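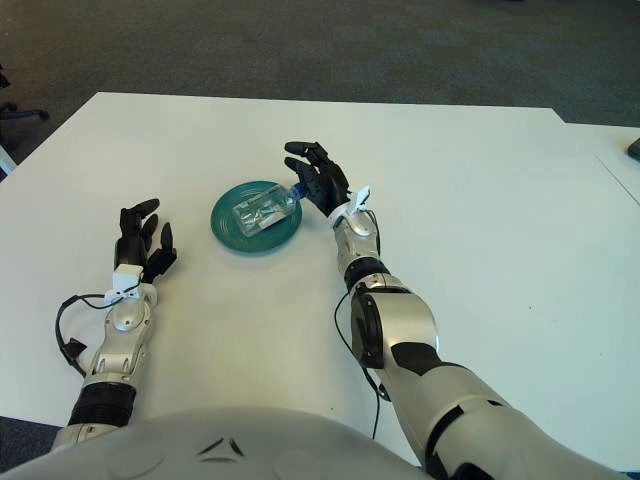
Wash-up capacity should be specified before the crockery

Home Opinion Catering Facilities Contact

Last updated: February

Most workplaces that give up disposable tableware begin with the catalogue. A buyer compares plates, settles on a colour, places an order and leaves the washing to whoever runs the kitchen. I think this order of work is wrong, and it explains most of the failed schemes I have been asked to review.

A reusable plate is one part of a loop: issue, use, return, wash, dry, store. The stock needed depends on how long one trip round the loop takes. If a plate comes back to the shelf within the lunch period, it can be used again that day. If it waits in a crate until evening, every late diner needs another plate, and the buyer concludes that too few were bought.

The Jotine building shows the effect. Its canteen had enough plates on paper, but only two dishwasher racks, and plates queued at the hatch from noon. Management ordered more plates. The queue got longer and the storage shelves filled up. A third rack would have cost less than the extra stock. 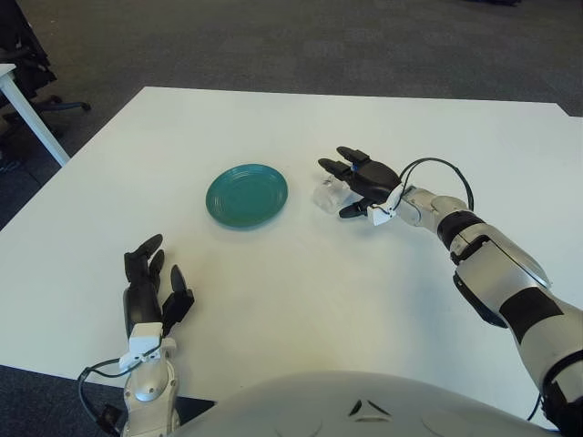
Plate and clear plastic cup on a white table.

Cups deserve separate treatment. A plastic cup holds little heat after the rinse, so water stays on the surface for longer than it does on china. Stacked while damp, cups mark, smell and stick together. Ploltine, a smaller site with a similar menu, set aside 30 minutes of open-rack drying for all plastic items and stopped having to wash cups a second time. The measure needed shelf space and a line in the cleaning schedule. It needed no new machine.

Buyers also tend to undervalue shape. A deep rim looks tidy but reduces the number of plates per rack. A ridged surface can hold food residue if plates stand too long before washing. Samples should go through the site's own machine at its normal setting, with the food the site serves, before any order is signed. 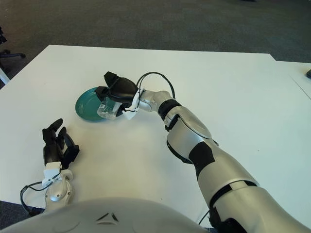
Should a small office without a kitchen use reusable plates at all?

It should do so only if a named person or contractor is responsible for washing them every day. A sink and a polite notice are not a washing system.

The usual objection is cost. Contract washing looks expensive beside a box of disposables, and for a site serving 11 lunches a day it may well be. The comparison changes once waste collection and storage are charged to the same budget. In many firms they sit in two separate budgets, so the saving is real and no manager sees it.

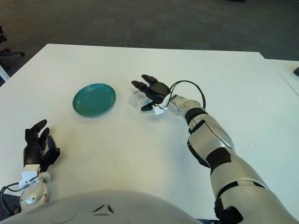
What a specification should contain

I would ask for the peak number of diners, the return time, the rack capacity for each item, the drying time and the expected yearly losses. Stock quantity comes from those figures. Colour can be chosen last, by anyone who cares to.

Suppliers could help by printing rack capacity next to diameter in their catalogues. Few do, and buyers should keep asking until it becomes normal.

We use cookies to measure visits to this site. Accept Manage settings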